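Home | Browse | Ask | Tags | Log in

Does "archival" on a pad of drawing paper mean anything at all?
Posted in Paper & Supplies

fliltitz529

I've been buying the same big drawing pads for years from the art store in Elberg, and last month they swapped the brand. The old one said "acid free" on the cover. The new one says "archival quality" in gold letters and costs a good deal more. The clerk told me it would "last 100 years without yellowing." I asked how anyone would know that, given the pad came out this spring, and he laughed and went to help somebody else.

I do mostly pencil and some ink. I'm not famous and I don't expect a museum to come knocking, but I would like my kids to be able to look at the stuff without it turning into brown crackers. I have a box of my own drawings from school and half of them already look like tea was poured on them. The other half look fine, and I can't tell you what I did differently.

So is "archival" a real standard, or a word somebody in marketing likes? And is there anything I can do at home to check a sheet before I spend a winter drawing on it? Please don't just tell me to buy the expensive one. I've read that answer on every other site.

bakke_paper

Short version: the word by itself is worth very little. Any company can print "archival" on a cover. There are real published standards for permanent paper, and a pad that meets one will usually name it on the back in small type. If the back only says "archival quality" and nothing else, I'd treat it the way I treat "all natural" on a box of cereal.

"Acid free" tells you a bit more but less than people think. It means the paper tested neutral or alkaline when it was made. It doesn't say what the fiber is. Cheap wood pulp still has lignin in it unless it's been cooked out, and lignin is a big part of what goes brown in the light. You can have a sheet that is acid free on the day it leaves the mill and gets steadily worse from there. What I look for is all of this on one label: acid free, lignin free, buffered (usually with calcium carbonate), and a plain statement of the fiber, cotton or otherwise. Some wood pulp paper is very good, by the way. Cotton gets sold like a religion.

As for the 100 years, those claims come from aging samples in a hot, humid chamber for a while and working out what it might correspond to on a shelf. It's a fair way to compare one paper to another. I wouldn't take it as a promise about your attic.

For checking at home, I do two things.

1. A pH pen. You make a little mark and the color tells you whether the surface is acidic. They're cheap. They only tell you about the surface, they leave a mark for good, and they say nothing about lignin, so use it on a scrap from the back of the pad.

2. The window test. Cut a strip, cover one half with foil or thick card, tape it in a sunny window and leave it until the end of summer. I started mine in May. Newsprint will show a line in days. Poor drawing paper takes weeks. If you see no line by fall, that's a decent sign, though I'd stop short of calling it proof.

Also, look at how you stored the school drawings before you blame the paper. If the brown ones were against cardboard or the side of a wooden drawer, there's your answer.

celby91

I just buy the Elberg store brand and its fine. Had a pad since forever and it hasn't yellowed. I think people worry too much about this, most drawings get thrown out anyway. If you're really worried put it in a plastic sleeve.

fliltitz529

Thanks both. @celby91, which kind of plastic? I had some in sleeves and those are the ones that got sticky. Also was your pad kept shut in a closet? Because I'd expect nearly anything to look fine in a closet.

@bakke_paper, I checked the back of the new pad and there is no standard named. There is a drawing of a leaf.

bakke_paper

A leaf, wonderful.

If they got sticky it was very likely PVC. Use polyester or polypropylene, and don't seal it up tight. With soft pencil I'd skip sleeves altogether, as the plastic picks up static and lifts the graphite. A folder made from a decent buffered paper does the same job for less money.

One more thing on color, as you'll run into it when you compare sheets. Very bright white often means optical brighteners. They glow a bit in daylight and they fade, so the sheet gets duller and people swear it has "yellowed" when the brightener has simply given out. A slightly creamy sheet can be the more stable one. And don't judge white by eye in a room. Lay one big sheet flat on a table and it'll look like different papers at either end depending on where the light falls. Put two samples edge to edge, by a north window if you have one, and turn them around before you make up your mind.

I'd take the gold letter pad back if they'll let you. Ask them for the maker's data sheet. If they can't get one, you've learned something for free.

fliltitz529

Going back Saturday. Strips are in the kitchen window.

Contact us | Copyright and terms | Back to top
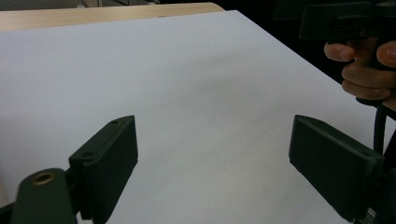 Plain white paper on a light wooden tabletop, bright toward one end and grayer toward the other.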